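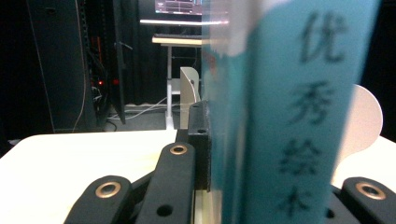 Neka Grasp Annotation Toolkit

Neka is a set of command-line tools for reviewing and labelling recordings made with hand-held grippers. It is maintained by the Plekotham perception group at Imville and is used to prepare training data for grasp planning models.

Contents of this release

The release comprises 1,801 recordings, of which 1,220 carry complete labels. The remainder are supplied unlabelled and may be used for pre-training. Objects include books held upright by the covers, with the spine facing the wrist camera. Spine text may be in Chinese or English and is transcribed as it appears, in the original characters.

Labels

Each labelled recording stores the object category, the interval of contact and a mask for the gripper fingers. Finger masks cover the links and finger plates - bushings are included in the link to which they belong. Annotators are asked to mark motion blur and surface glare in separate fields. Background equipment is not labelled.

Installation

Run the setup script from the root directory. Version 7 of the label schema is required; earlier files must be converted with the migrate command before they are opened.

Known issues

Masks in 38 recordings end one sample early. The Stamatopoulos tracker may lose an object held very close to the lens, and its colour calibration is unreliable in dark rooms.

Last revised 2 Mar 2019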